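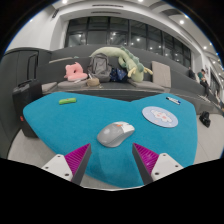 The Step Lounge: your questions, my answers

Hi, I'm Chiamaka Tamuno, and I look after the shared spaces on the ground floor of the Botis building. The lounge gets more email than all the meeting rooms put together, so I finally sat down with a coffee and wrote up the stuff people ask me over and over. If yours isn't on the list, my desk is next to the mail slots. Come say hi!

Is that heart-shaped thing a table or a seat?

Both, and yes, I've heard the arguments. I call it "the heart" and leave it at that. Some people put their feet up on it, some people spread a whole afternoon of work across it, and either is fine with me as long as your shoes are off in the first case. It's soft on top, so if you're used to a hard desk it takes a little getting used to. I do most of my sketching there and I've gone fully over to the table side. Maricruz Villaseñor on the second floor is still holding out for footstool.

Can I write on paper on it?

Bring something firm to go under the page. A clipboard, a hardback book, the lid of your laptop box, whatever. Write directly on a single sheet and your pen goes right through (I lost a nice birthday card this way). There are clipboards on a hook by the door and you can grab one without asking.

Why won't my mouse behave in there?

You're probably using it straight on the fabric. Some mice put up with it and some wander off across the screen like they've got somewhere better to be. Use a mat! We keep a round one in the lounge, the pale blue one with the cartoon on it. It's small, it's cute, it works, and I've been told more than once that it makes spreadsheets less awful. If you need to swing your mouse around a lot, turn your pointer speed up a notch or two in your settings and you'll stop running off the side.

One more thing about mice: look at the bottom before you decide it's broken. Half the "dead" ones that come to my desk are just switched off.

May I take the round mat upstairs?

Please don't. It lives in the lounge. If you love it that much, ask me and I'll try to order another. There's a little money for this sort of thing, $500 a year for all the small bits and pieces in the shared rooms, and a mouse mat doesn't make much of a dent in it.

What is and isn't okay to leave out on the heart?

While you're sitting there, pretty much anything you're using. Mouse, mat, markers, notebook, phone, your lucky rock. When you get up to leave for the day, it all goes with you except the things that belong to the room. If you're just popping out to Caletti for a sandwich, leave your stuff and go, we're not monsters. But if you're off to a two-hour meeting, pack up and let somebody else have a turn.

Keep the small things toward the middle, by the way. The edges are rounded and anything shaped like a pen is going to roll off sooner or later, and then you're on your hands and knees looking under the bench with your phone flashlight. Ask me how I know.

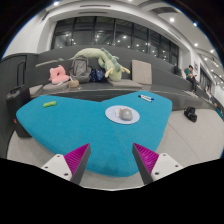 Markers are the worst for it, which brings me to the next one.

Are the markers for everybody?

The ones in the cup by the whiteboard, yes. If you find a marker lying on the heart, it may be one of ours or it may have walked in with somebody, so ask around before you pocket it. If the cup is empty, check the heart first, and then the seats. They migrate.

And caps! Push the cap on until it clicks. I mean it. A marker left open on upholstery is how you get a blot, and a blot is how you get a very long email from me.

Too late, I've got marker on the fabric. What now?

Okay, breathe. First, find out what kind of marker it is. The barrel usually says.

If it's dry-erase or washable, blot it with a clean damp cloth and a drop of dish soap. Blot, don't scrub. Scrubbing pushes it in and roughs up the surface, and then you've got a fuzzy blot. Keep moving to a clean bit of cloth as the color comes up, then go over it with plain water and press it with a dry towel.

If it's permanent, stop and come get me. I have a bottle of upholstery cleaner from Skurko in my bottom drawer and it has saved us twice. Olumide Bako tried nail polish remover one April and we're still turning that corner toward the wall.

I won't be mad. I'm only mad when I find it three weeks later under somebody's strategically placed notebook.

How do you clean the rest of it?

Lint roller in the morning, and the vacuum with the soft brush attachment whenever it starts to look sad. Crumbs get down at the sides, so I run the skinny nozzle along there too. If you want to help out, the lint roller is on the same hook as the clipboards and I will think fondly of you all day.

I'd skip wet wipes as a regular thing. They leave a tide mark on some fabrics and you don't see it until it dries.

Can I eat in the lounge?

Dry snacks, sure. Drinks need a lid. No soup, no curry, no ramen, and I don't care how careful you are. Babar Pirzada is the most careful man I have ever met and he's the reason for the soup rule.

A soft top and an open cup really don't get along, either. It feels flat until someone leans on the other side. Put your drink on the floor by your feet, or on the step next to you.

Where do I put my bag?

On the bench. It's long and it goes up in steps, so there's loads of room, and the higher levels are great for backpacks. Stand your bag up against the back and it'll stay put. Please keep it off the heart (bags have been on the bus floor, the bathroom floor, who knows) and leave the lowest step clear enough for people to walk.

If the lounge is busy, put your bag behind you or on your lap for a bit so others can sit. You'd think this would be obvious. I've had seven people standing while a row of backpacks had a lovely rest.

Whose cushions are those?

Cushions on the bench are sometimes ours and sometimes brought from home, and I can't always tell either! If it has a little tag with the Botis name sewn in, it's for everyone. No tag, it's probably somebody's own, so sit somewhere else or ask before you squash it. If you bring your own, great, but take it home at night or put it in your locker. The cleaning crew moves everything off the seats and I can't promise it'll come back to the same spot.

I left something behind. Is it gone?

Almost certainly not. Anything I find at closing goes in the clear bin under my desk. The usual suspects are chargers, single earbuds, lighters, erasers, lip balm, and those tiny USB plugs that go with a mouse. If you lose one of those plugs, tell me what brand the mouse is, because I have a whole jar of them and they all look the same to me.

I keep things for a month. After that, the useful stuff goes into the shared drawer and the rest I let go.
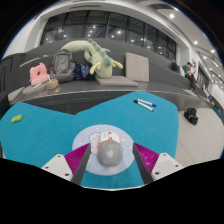
The heart in use: round mat up front, the two white markers over to the right.

What are the hours?

The lounge opens at 8 in the morning and I lock up at 11 at night. You don't need to book it. If you're the last one out, switch off the lamps and give the heart a quick once-over for your things.

Can my team reserve it for a meeting?

Not the whole room, sorry. You're welcome to meet there like anyone else, first come, first seated. It's good for the loose sort of meeting where folks sit up and down the steps and someone talks from the front. If you need quiet or a door that closes, book one of the rooms down the hall.

How many people can work at the heart?

Depends on your tolerance for elbows. The lobes are nice for this, as you can each take a curve and not be staring straight at each other. With laptops, mice and notebooks I'd call three comfortable. More than that and somebody's mouse ends up on somebody's notes.

My back hurts after an hour in there. Any tips?

Same here, and I'm the one who's supposed to be selling you on the place. The bench is firm and the heart is on the low side for typing. What helps me: a cushion behind my lower back, laptop on my knees or on a clipboard stack, and getting up every half hour to bother somebody. If you've got a full day of typing ahead, take a proper desk upstairs and save the lounge for reading, drawing and phone-free thinking.

Where can I get a heart like that for my own place?

I get this one a lot! Ours was a one-off made by a local upholsterer, and it was a bit over $3,000 with delivery, so have a seat before you ask for a quote. What I'd say is to measure your doorway first. Odd shapes are a pain to turn on their side, and ours came in at an angle with two people swearing quietly. Choose a fabric you can blot, too, and get an extra yard of it for patches. We didn't, and I think about it every time I see that corner.

Something's broken, sticky or missing. Who do I tell?

Me! Leave a note at my desk or drop it in the suggestion box by the stairs. Tell me what and where ("goo, top step, left end" is a perfect note) and I'll get to it the same day if I can.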